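Tape First, Furniture Later
Speaker notes, Fiona Paterson
Atudora workplace day, June

20 minutes including questions, so keep moving. Water on the left side of the lectern. Don't touch the clicker until the second section.

OPENING

Hi everybody, I'm Fiona, I look after the offices at Postonine, and I'm going to talk to you about sticking tape to carpet. I pitched this as a joke and they put me on right after lunch, so here we are!

Quick show of hands. Who has ordered a piece of furniture that fit perfectly on the drawing and then could not be lived with once it showed up? (Wait for hands. There will be a lot. Put mine up too.)

Mine was a conference table. It cost us $3,124 and it fit. I want to be clear that it fit, I had measured that wall twice. What I hadn't measured was a person sitting at the table pushing their chair back while another person tried to get to the door with a laptop and a coffee. We kept that table for two years and for two years people on the window side came in first and left last, like the middle seat on a plane.

(If they laugh, tell the bit about the birthday cake that had to be passed over everyone's heads. If not, go on.)

So when we took over the big room at the Brandes building, which is 883 square feet of carpet and a row of columns that I have strong feelings about, I decided I wasn't ordering so much as a coat hook until I had walked around in it first.

WHY THE DRAWING FOOLS YOU

A floor plan is seen from the ceiling. Your staff don't work on the ceiling. When you look down at a plan, a 30 inch gap looks generous, there's white paper all around it. Stand in a 30 inch gap with a backpack on and you'll be apologizing to somebody's monitor.

The other thing is that doors swing and drawers slide and chairs go wherever they please. The plan shows them all politely closed. I used to draw little arcs for the doors and feel very professional about it, and I still had a filing cabinet that opened into the back of a chair.

Tape is full size. You put the corner of the desk on the floor where the corner of the desk is going to be, and then your own feet tell you if it's any good. Kids do this with chalk and a pretend house, they know exactly where the kitchen is and they'll yell if you walk through the wall.

CLICKER NOW

WHAT TO BUY AND WHAT NOT TO BUY

Pick a color that fights with the floor. Bright yellow on gray carpet is my favorite, you can pick it out from across the room without hunting for it. I tried blue painter's tape the first time (it was in the drawer, that was the whole decision) and on dark carpet in the late afternoon I kept losing a wall.

Width matters more than I expected. Skinny tape disappears when you stand up straight. Two inches is nice. But then you have to decide which side of the tape is the edge of the desk, and you have to decide it once, for the whole room, and write it on the wall. We go with the outside edge. If half the team measures to the inside and half to the outside, you'll lose four inches on every aisle and spend an afternoon blaming the columns. Ask me how I know.

Carpet is its own animal. Low pile is easy, you press it down and shuffle along it in your socks. Anything fluffy, forget it, use string and weights. Vacuum first! Tape doesn't stick to carpet fuzz, it sticks to the fuzz's hopes and dreams and by morning it's curled up under a cabinet. And please put down a test strip somewhere out of the way and leave it a few days, then peel it and look at what comes up with it. Duct tape I wouldn't use at all. I've spent an evening with a rag and adhesive remover and I'm not doing it again.
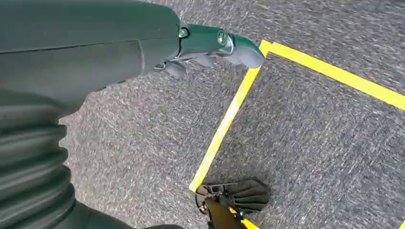 CORNERS, CORNERS, CORNERS

If you only remember one thing from me, do the corners before the sides. Everybody wants to start at one end and run a lovely long strip, because peeling tape off the roll is the fun part. Then the strip drifts, and you can't see it drifting when you're crouched on top of it.

What I do is measure out all four corners and put a short L at each one. Two pieces, one overlapping the other, good and square. Then I stand up, go to the doorway and look. If the room feels wrong at that point I've used very little tape and I can pull it all up without getting sulky about it. Only when the Ls are right do I join them.

To check square, the old 3-4-5 trick is still the best. Three feet along one side, four feet along the other, and the diagonal between those two marks should come out at five. If it doesn't, nudge one leg. You can use six, eight and ten for a bigger area, and you should, small errors grow.

Don't stretch the tape as you lay it. It feels tidier when it's tight but it wants to shrink back, and on carpet it'll lift at the ends and pull your corner out of true. Lay it loose, press it down in the middle, work outward.

(Skip this next bit if running behind.)

Long runs: snap a string between two people, lay the tape to the string, take the string away. If you're alone, tie one end to something heavy. I've used a fire-door wedge, a printer and one time a very patient intern.

NOW LIVE IN IT

This is where most people stop and they shouldn't. They tape it, take a photo for the boss and go home. You need to spend time in your pretend room.

We brought real chairs in and put them inside the desk outlines. Just chairs. Then people sat down, got up, turned around, went to the pretend printer, came back. It's a bit silly for the first five minutes and then folks forget it's silly and start complaining, and complaining is what you want. Somebody said "I'd hate to have my back to that door" within a minute of sitting down. On the drawing that seat had looked like the best one in the house.

Carry things. A box, a tray of coffees, a ladder if you have one. Have two people meet in the narrowest aisle coming from opposite directions and watch who turns sideways. If anyone on your team uses a wheelchair or a walker, ask them to try the routes, and pay for their time if they aren't on the clock. And check your aisle widths with your local code people too, my tape is not a permit.

We had 50 people through over the course of the taping, and the layout we ended up ordering was the fourth one. The first had a meeting corner we called Gatau (long story, it was on a shipping label) and everybody loved it on paper. On the floor it sat smack in the path between the entrance and the kitchen, and people cut straight across it all day long. They didn't even notice the tape under their shoes. So we moved Gatau to the far side and left the path alone.

That's a good test by the way. If people keep walking through your pretend wall, pay attention to where they're headed.

SMALL STUFF THAT SAVES YOU

Write on the tape. Marker, big letters, "desk 4," "fridge door swings left." Yellow takes marker really well.

Tape the outlets and floor boxes as well, with a different color. I once put an outline right on top of one and would have buried the only power on that side of the room.

Take photos from the same spot each time you change the layout, otherwise by the third version you'll be arguing about what the second one looked like.

Tell the cleaners! Put a note on the door. Our first layout got pulled up overnight by somebody doing a very thorough job, and I couldn't even be mad.

When you peel it, go slow and low, pull it back over itself nearly flat to the floor. Roll it up as you go or you'll be wearing it.

QUESTIONS

Likely ones: how long can you leave it down (I don't like more than two weeks, and less if the sun hits it), does it work on concrete (yes, and it's easier, but dust it first), what about projectors that shine the plan on the floor (they look great, I haven't had the budget).

I have a spare roll in my bag if anyone wants to try a corner on the hallway carpet at the break. I asked the venue and they said okay as long as I take it up again before 4.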